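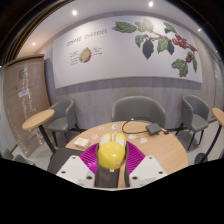

The yellow mouse and the round table, September. Cream buttons, light wheel.

September, after lunch

Started with the yellow mouse again. I know I said the last entry would be the last entry on it.

State of play for whoever reads this (Ilgın, probably, and me in a month when I've forgotten everything): it clicks fine left, clicks fine right, and the wheel scrolls down like a normal wheel. Scrolling up, it goes up, up, down, up. On a short page you wouldn't notice. On the Wutbridge parts list, which is one page the length of a hallway, it feels like being argued with.

Ilgın's theory is dust in the encoder. Mine is that the encoder is worn. Valentin's theory is that we should buy a mouse. Valentin has been told that this is the front desk mouse, that the front desk likes it, and that the replacement he got them last time was black and went missing under a black keyboard tray for most of a week.

What I did today, in order:

Blew it out with the bulb through the wheel slot. One gray crumb. Felt very promising. No change.

Rolled the wheel back and forth with a folded strip of paper towel, a little alcohol on it. Paper came out tan. No change, except that for a few minutes it scrolled up perfectly and I went and told people.

Opened it. Screws are under the feet, as always, and the feet came off in the way feet come off, meaning the glue stayed behind and the feet curled up. Saved them on a strip of backing paper. They will not go back on straight.

Inside: less dirt than I wanted. Some hair round the wheel axle, pulled with tweezers. Encoder is the small mechanical kind, metal clips over the top. Ilgın says you can bend the clips in slightly and tighten the whole thing up, and that this works more often than it should. Did that with the flat of the small pliers. Put it back together, tested on the parts list: 11 passes to the bottom and back up. It jumped on 2 of them. Before the clips it jumped on nearly every one, so this counts as progress, or as a warm day.

Did the same test with the black Atine from the drawer as a control. No jumps. Not writing down how smug Valentin was.

Next: open it again, proper contact cleaner, let it stand overnight. If it still jumps I'll take an encoder from one of the dead ones in the Rukside box and solder it in. The height has to match or the wheel rubs on the shell. Measure BEFORE desoldering. I'm writing that in capitals for a reason that lives in the trash can.

The patch. There's a pinkish-beige patch on the lower right of the palm part. Soap did nothing. I didn't try alcohol on it in case the yellow goes with it, and the front desk would forgive a bad wheel before a bald mouse. Leave it alone. If anyone feels the urge with a melamine sponge, please remember the Whiteley keyboard, which used to be glossy too.

The table

I've been using the round table in the seating area for this because the real bench has had a laminator on it since August. It's a good table. Light top, nice grain, the right height for a sofa and the wrong height for a human spine. Small screws roll toward the window side, so put the tray there and they'll more or less file themselves.

It is also where everyone peels things. There are little flat bits all over the top, stickers or paper or both, and they have been there long enough that people put cups down around them out of politeness. I'd like it clean before any more open electronics go on it. One of those bits inside a wheel slot and I get to write this entry a third time.

Went at a few with a fingernail. The ones that are paper come off. The ones that aren't leave a gray square, and the gray square picks up fluff, and then you have a gray square with a beard. Tried, on the side nearest the wall:

Warm water and a cloth laid on top for a while. Softened the paper ones nicely. Adhesive stayed.

Plastic scraper. Good. Slow. Go with the grain. Across the grain it skips and you see every skip when the light is low.

Cooking oil from the kitchenette, a drop, left to sit. Best of the lot on the adhesive. Then the table smells like a salad and needs dish soap twice.

Alcohol. Took the adhesive off and went a bit dull underneath. Stop using alcohol on the table. I don't know what finish is on it and neither does the delivery note, which says TABLE, ROUND.

So: water, scraper, oil, soap. I got 7 off before the coffee crowd arrived and wanted the table as a table. They stood there holding mugs until I moved. Fair enough.

The white and cream packet on the left side of the table: whose? The print on it is faint and I'm not opening other people's packets. I've left it where it was. If it's still there when I next wipe down, it goes on the shelf by the door with the lone glove and the umbrella, where it can make friends.

4:40 pm

Ilgın came by, looked at the encoder clips, and said I'd bent one more than the other. I had. Evened them up. Ran the parts list again and it jumped less, or I've started scrolling in a way that flatters it. She pointed out that my test is me, and that I want it to pass. Suggested a better one: put a long document at the top, turn the wheel up only, and if the page ever moves down, that's a fail. No judgment needed. I'd like it noted that I'd have got there eventually.

Put a bit of tape on the wheel as a mark so I can turn it the same amount each time. Tape came off on the second turn and went inside. Opened it again. Feet now have the grip of a wet leaf.

While it was open she had a look at the buttons too. Left one has a slightly softer click than the right one, as you'd expect from years of being the left one. Not worth swapping yet. She'd do both at once if we ever do, otherwise you get one crisp and one tired and your finger keeps telling you about it. Agreed.

Valentin asked what this mouse has cost us so far in hours. We decided that wasn't a lab notebook question.

On color, because it came up and I said I'd write it down. The front desk asked whether we could get more yellow ones. I looked. Same shape exists in black, white, and a blue I'd call municipal. No yellow. So either the yellow was a short run or someone ordered it special before any of us worked here. Ilgın remembers it being here when she started and already having opinions about scrolling. For lending out, I think she's right that bright things come back and dark things don't. We've lost black adapters, black cables, and a black stapler of some weight. The yellow mouse has gone home in people's bags and been returned by embarrassed people the next morning. Worth thinking about when we reorder for Whiteley. Yellow tape on the cables would be the cheap version.

To do

Contact cleaner, overnight, wheel up. Me.

New feet. The sheet kind you cut yourself will do. Round the corners or they peel.

Find the Rukside box. It was under the bench, it's now under something that's under the bench.

Rest of the table. Oil and scraper, somebody with patience and a podcast. Do the edge as well, the curve has a sticky line along it that your sleeve finds before your eye does.

Laminator: either it gets used or it moves. Valentin, this is your laminator.

Ask the front desk to write down when the wheel misbehaves and on what page. They said "always" and "all of them," and I'd like something I can put in a column.

5:25 pm

Cleaner is in. Mouse is in the drawer with its lid off, and a note on it that says PLEASE DON'T CLOSE ME. Front desk has the Atine for tonight and has already asked when they get theirs back.

Forgot: soaked two cloths in oil and left them on the sink. Wash them before someone dries a mug.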